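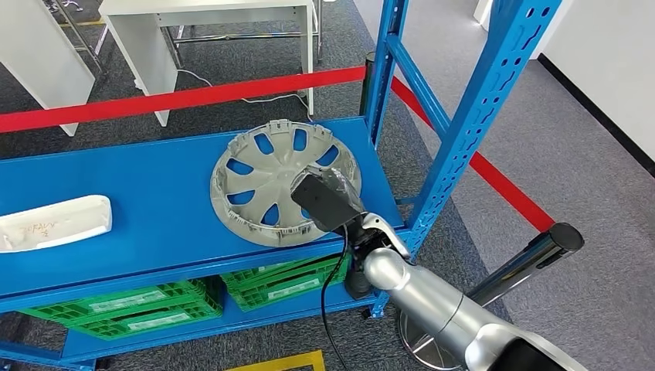 Giltodano shelf picks: README

Last tidied 8/12/22. If you've found an older copy on somebody's drive, bin it and use this one, as the column names have changed.

Hello! I'm Huiling, and I look after this dataset along with Reinaldo Paiva, who wrote most of the grasp code and all of the rude comments in it. Giltodano is our collection of single-arm picks of car trim from open shelving. We made it to test one fairly small idea, and then it grew.

The idea

Most grasp planners we tried like to go for the middle of an object. That's fine for a box. It's hopeless for a hubcap, where the middle is a thin plastic face with a ring of holes in it, and the depth camera sees the shelf through the holes and gets in a muddle. So we wondered what would happen if we ignored the face altogether and only let the planner choose points on the rim. We call this Orley (the name comes from a biscuit tin, don't ask). Orley finds the outer edge of the part, throws away any bit of it that the arm can't get to without bumping an upright, and scores what's left by how flat the shelf is next to it.

There's no learning in the edge-finding step. The scoring is a small network, and you can swap it for your own in one line of the config.

What's in the box

3446 attempts, each in its own folder. Inside a folder you'll find:

head/ - colour pictures from the head camera
arm.csv - joint positions and gripper opening, with time stamps
plan.json - the grasp the planner asked for, plus the ones it turned down
result.txt - one word: held, slipped or missed

Parts are hubcaps and long curved trim pieces, all plastic. The hubcaps are the main event. We put the trim in because Reinaldo was sure Orley would fall to bits on anything that wasn't round, and he was nearly right (more on that further down).

"Held" means the part came up off the shelf and stayed in the gripper until the arm reached its hover pose. If it dropped on the way to the bin afterwards, we still wrote held and put a note in the folder. I go back and forth on whether that was sensible. If you only want clean runs, filter out any folder with a notes.txt and you'll be all right.

How it did

We ran Orley against Zalewska, our older planner, which aims for the centre and does its best. We kept 1000 attempts back for testing and never trained on them. On hubcaps Orley was clearly better, and the gap was widest when the part lay close to an upright. When Zalewska failed there it was usually a miss, with the fingers closing on nothing very much. When Orley failed it was usually a slip: it had got hold of the rim, but too near one of the clips, and the part twisted out.

On trim the two were much the same. A long curved piece has ends, and Orley is far too fond of ends. It'll happily pinch the last bit of a tray and then look surprised when the whole thing swings. We've got a fix half written that adds a penalty for distance from the balance point, but it isn't in this release and I don't want to promise a date.

Running it

You'll need Ikitz, our replay tool, to step through an attempt. Install it first, then:

ikitz open path/to/folder
ikitz step --plan

The second command draws the chosen grasp and the rejected ones over the head view, which is by far the quickest way to get a feel for what the planner is up to. Add --slow if your machine struggles with the overlays (mine does!).

Things that will trip you up

Angles in arm.csv are in radians, but the ones in plan.json are in degrees. Sorry. There's a converter in tools/ and I'd much rather you used it than did it by hand.

The head camera moved a little in October and we calibrated it again straight after. Use calib_2 for everything recorded from then on and calib_1 for everything before. Mix them up and your grasps will land to one side of the part, by just enough to make you blame your own code for a whole afternoon.

Shiny blue paint and depth sensors do not get on. You'll see patches along the front edges of shelves where the depth is nonsense. We left them in on purpose, as a planner that only works on cleaned-up depth isn't much use to us.

A few of the parts have marker pen on them. If you train anything on the colour pictures, check it hasn't just learned the handwriting. Our first scoring network had, and it took the two of us 3 days to spot it.

Questions

Open an issue and tag me for anything to do with labels or folders. Tag Reinaldo for the planner. He's slower to answer but his answers are longer.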